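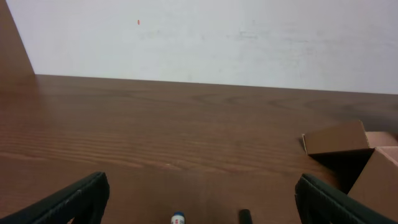
Titbridge is a two-player rhythm game you play with your fingertips on a tabletop, and the Uchida pad set is what makes it sing. Each pad is a thin, soft square that listens for taps, and the game turns those taps into drums, bass or whatever the song is asking for. All it wants from you is a flat surface. A brown wooden tabletop up against a plain white wall is pretty much my dream setup, with the pads laid out in front of you and all that white left over for a projector if you have one (lyrics as tall as your arm!). Kitchen counters work too, and so does a tray on your knees, though you'll lose a few of the softer notes that way.

The set comes with two pads, one receiver and the full Veltcombe song pack, 15 tracks that go from slow hand-clap soul to a closing number that still beats me on Hard. Mervin MacDonald wrote most of the tap charts, and you can feel how much fun he had with the off-beats. Start with "Lillcombe Shuffle" on Easy. By the second chorus you'll have stopped looking at your hands, and that's when the game really opens up.

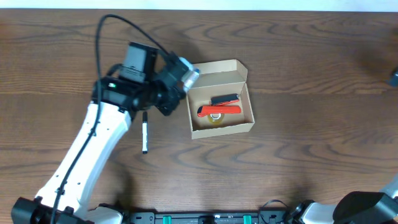
The pads also have a practice mode, where any section of a song can be looped and slowed down until it sticks. My best score on the Shuffle was stuck at 1485 for ages, then I looped the bridge for an evening and sailed right past it. Two players can share a loop as well, which gets loud and silly very quickly.

What's in the box
Two Uchida tap pads
One wireless receiver
Charging cable with two ends, so both pads fill up together
Printed quick-start card

Battery: 800 mAh in each pad
Item number: 805
Players: one or two
Difficulty levels: Easy, Medium, Hard

New songs for the Veltcombe pack arrive in March as a free download. Plug in the receiver, open the song list and they'll show up at the bottom.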